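The long way round to Addale

The bus to Addale leaves from the wrong side of the station. It always has. The timetable says bay two, the sign at bay two says to wait by the taxi rank, and the people who use the service stand by the bicycle racks, where the driver pulls in. If you are new, you follow the people.

I took it on 13th January, in the dark, with eleven minutes to spare and a paper bag of rolls. Route 592 covers 30 miles between Strand and Addale and takes close to an hour and a half to do it. A car can make the trip in less than half that time. The bus goes by way of Nenness, the two quarry villages, the hospital, the back gate of the high school and a turnaround at the top of a hill where I have never seen anyone get on or off.

Cliline, the company that runs it, would like to straighten it out. The plan has been on the table since last July. Under the new route the bus would stay on the main road, stop at Nenness only on request, and drop the quarry villages except for one run in the morning and one in the late afternoon. The company says the full trip would come down to 50 minutes and that the bus could then run every hour instead of every two.

On paper this is hard to argue with. Most riders board in Strand and most of them get off at the hospital or in Addale. They would get there faster and would have twice as many buses to choose from. The hospital has been asking for an hourly service for years, mainly for its evening shift, which now ends 20 minutes after the last bus has gone.

The trouble is that the slow part of the route is the part with no other way to travel. In the upper quarry village the store closed, then the post office counter, then the branch bank that used to come in a van. What remains is a church, a hall, a row of mailboxes and the bus shelter, which has a good bench and a roof that somebody has patched with roofing felt.

I got off there and walked around for two hours, until the next bus. It was cold enough that the puddles in the lane had a skin on them. A man clearing his gutter told me he drives, his wife doesn't, and that they plan their week around who has to be where. Two teenagers at the shelter said they would be fine whatever happened because they were both leaving. A woman with a shopping cart said she had been to the meeting in the hall and had come home early.

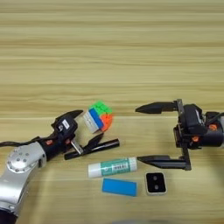
Fanni Nyitrai has ridden the 592 to work and back for most of her adult life, and she wants the change. She told me the villages were talking about the bus as though it belonged to them, when the people paying most of the fares were in Strand and had been putting up with the hill for years. She gets up at a quarter past five to start at the hospital at eight. With an hourly bus she could sleep until six. If a village wants a bus at noon, she said, then the county should pay for one and send it up there.

The county did pay for one, for a while. It was a minibus that you booked by phone the day before, and it ran for three winters. People in Nenness still talk about it with some warmth. It would come to the door, and the driver would carry bags. It stopped when the grant ended. By then it was carrying fewer than 100 passengers a month, which works out to a handful a day, and each trip cost more than a taxi would have.

There is some talk of bringing it back in another form, with the minibus meeting the main bus at Nenness so that a person could change from one to the other. I have used connections like that in other places and they work as long as both drivers know about each other. When the first bus is late and the second one leaves on time, you stand in the rain. Anyone this has happened to twice will ask their daughter for a ride the third time.

Cliline says it will hold the connecting service for up to five minutes. The people I spoke with in the upper village thought ten would be closer to the mark, given the lights at the hospital and the school traffic.

The bus back was on time. It climbed to the turnaround, swung wide past the field gate and stopped with its doors open, and the driver looked at the clock and ate half a sandwich. There were six of us on board. Then he closed the doors and we went down again, past the shelter, where the two teenagers got on and sat at the back.

Comments on the plan can be handed to any driver on the route or left at the ticket window in Strand. The forms are on a yellow pad next to the lost umbrellas. When I asked for one, the clerk tore off three and said to take some for the neighbors.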